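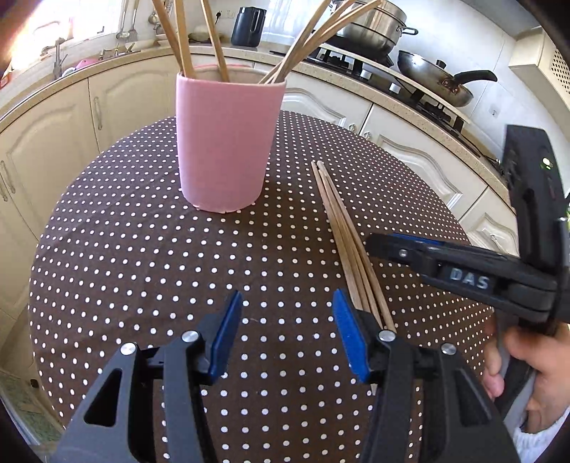 A day at the Lacerda track and field open day

12 Oct 2018

I ran the quarter mile in high school, badly, and I have been a hopeless track nerd ever since. So when my brother-in-law forwarded me a sign-up link for the open day at the Lacerda athletics center, I had my name down before I'd even checked how far the drive was. (Two and a half hours. Fine. I've driven farther for worse.)

Lacerda is a training center first and a place for visitors a very distant second. The parking lot is gravel, the sign is small, and I went past the turn twice. They let in 100 people for the day, split into groups at the front desk, and you get a sticker with a color on it. Mine was green. Green went to the museum room first, which I was a little grumpy about because I could hear starting blocks being set up outside and I wanted to be out there!

I stopped being grumpy pretty quickly. The museum room is one long hallway with cases down one side, and our guide, Odair Barros, used to coach the sprint relay squad. He must have given that tour a hundred times and he still got worked up about the old cinder tracks. There's a tray of real cinders you can stick your hand in. I'd always pictured something like fine sand, and it's much nastier than that, sharp and crumbly, and Odair rolled up his pants leg to show us a scar on his knee from falling on it as a junior. Before blocks were common, runners dug their own little holes at the start line with a trowel, and there are two of those trowels in the case, one of them with initials scratched in the handle. I could have looked at those for an hour.

They also have a wall of spikes going from heavy black leather ones up to the featherweight things people wear now. You're allowed to pick up a leather pair. The leather has gone stiff as a board and the spikes themselves are long, longer than my pinky nail by a good bit. A kid in our group asked if anybody ever got stepped on and Odair just said "yes" and moved along to the next case.

The one part of the museum I'd skip is the video at the end. It runs 19 minutes, the sound is muddy, and the chairs are the folding kind. There's some nice old relay footage in the middle, but you have to sit through a lot of people shaking hands to get to it.

Then outside, finally. The main track was resurfaced in January and the surface comes from a company called Tekemach, who had a rep there with sample squares you could bounce on. I asked him what makes one track faster than another and got a much longer answer than I'd planned on. Short version: it's a trade between how much the surface gives and how much it pushes back, and distance runners and sprinters want different things from it, so everybody ends up slightly annoyed. He said the 1,500 crowd complains the most. I did notice my legs felt oddly springy walking on it, though that may have been the excitement.

They let us try the blocks. I have not been in a set of starting blocks since I was seventeen and I would like to report that it all came back to me. It did not. The coach in charge, Ademir Brito, was very kind about it. He moved my front pedal back two notches, told me to quit looking at the finish line, and had me push out for just ten steps. Second try was a lot better. Third try I pulled something in my hip and sat down on the grass for a while, which gave me a good view of everyone else's starts - there was a woman in her sixties in our group who absolutely flew, and I later found out she runs masters meets all over the region.

The blocks are wired up to a timing system made by Ollik, so you get your reaction time on a little screen after the gun. Mine was 500 milliseconds on the first go. I was pretty pleased until Ademir told me a decent sprinter is well under half that. Anything faster than a tenth of a second counts as a false start, because the rule figures you can't have heard the gun and moved that quickly. I knew the rule, but having that number pop up with your own feet in the blocks makes it sink in a lot more.

Lunch was in the cafeteria the athletes use. Rice, beans, chicken, a salad bar, and as many oranges as you wanted. I sat with a father and daughter from the yellow group who had already done the jumps area, and the daughter had sand in her hair and was thrilled about it. They told me to get a spot at the front for the long jump demo, and they were right, you really need to be close to the board to get how hard the jumpers hit it. It's a slap you feel in your teeth a little.

The last stop was the gym and the treatment rooms. Less to see there, to be fair. The gym has a Cludier sled machine that pulls against you while you sprint, and they let two people from each group have a go. My hip voted no. The physio showed us the ice baths and asked for someone to put an arm in up to the elbow, and I did do that one. I lasted a lot less time than I said I would.

A few practical things if you're thinking of going next year. Parking is free but fills up, and the overflow field was muddy. Wear shoes you can run in, even if you think you won't run, because you will. Bring a hat; there's hardly any shade by the track. The gift table only takes cash, and the T-shirts run small. I bought a large and it fits my nephew. Also, the center puts out a booklet on its own history with the result of every meet held there, roughly 732 of them, and it's cheap and very good if you like lists of names and times as much as I do. I read the first thirty pages in the parking lot before I started the car.

I asked Odair on the way out if they'd ever do an evening version, with the lights on and a few real races. He said people ask every year and it comes down to staff. So if you go, ask again! Sign-up goes through the center's front office and the list closes when it's full.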